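3 August 2018
Notebook, snack table

Came in to find the tea corner had been "reorganized" again. Sunee bought the new assortment on her way in, tipped it out on the checkered tablecloth, and left a note that said "sort please" with no further guidance. So I sorted. I have a degree.

The plan, as agreed back in March and ignored by all parties until now: one tray, everything in it, jelly at one end and dry goods at the other, so that people stop rummaging through a carrier bag during meetings. Meron wanted a second tray for anything with a filling. Overruled, on the grounds that we own one tray.

Before loading I had a look at the state of it.

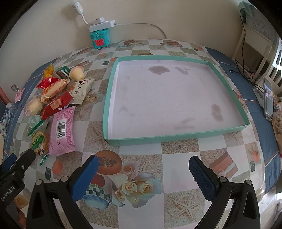 Green-sided tray, before loading. Stock to the left, stains as inherited.

The stains first. Gray marks all over the bottom, the worst being a broad oval near the far side and a forked one next to it that Bethel says looks like a river delta. Tried on it, in order: dish soap, baking soda paste, and a bottle of Gillies cleaner that Abenezer swears by. The oval has survived all of this in excellent health. I'm now calling it a glaze. If anyone wants to have another go, the Gillies is under the sink, and please don't use the green scourer, which scratches.

Decision: line the tray with paper. Feven has half a roll of the Drivholm drawer liner left over from the parts cabinet. Cut it 2 cm short on the first try. Cut it again. (The first piece is in the scrap drawer if anyone has a smaller tray in their life.)

Sorting rules, version 1:

Jelly cups stand upright. They go at the wall end where they can't be leaned on by a biscuit.
Rolls and cakes flat, one layer, no stacking. The Swiss roll does not recover from having things put on it.
Crackers on edge along the side.
The big pink packet is wider than anything else we have and goes in last, wherever it likes.
Anything small and red goes in the gap between the larger things, because otherwise it slides under them and is found in the winter by whoever cleans.

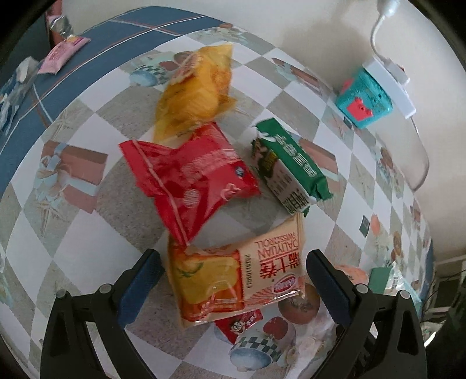 Problem with the rules: they assume you can tell a cake from a biscuit without opening it. Sunee can read the wrappers and I can't, so my method was to squeeze gently and make a face. She says I had the green-and-white one down as crackers. It's cake. It has a picture of the snack on it, too, so I don't have much of a defense.

Also a dispute about the yellow bag. It crinkles whenever you touch it, and Abenezer would like it moved away from whoever is on the phone to Okport. Noted. He can be on the phone somewhere else.

The power strip stays at the back on its turquoise box, well clear of the tray. I'd like it moved before somebody parks a jelly next to it, but the cord goes down behind the table and I'm not crawling under there for a snack layout.

To do:
Ask Sunee to write labels for the liner, in both languages.
Return the Tavarel catalog to Bethel. No, we are not ordering a tiered stand.
Fresh sponge.
Meron owes the snack tin for the last round, and says she paid. The tin says otherwise.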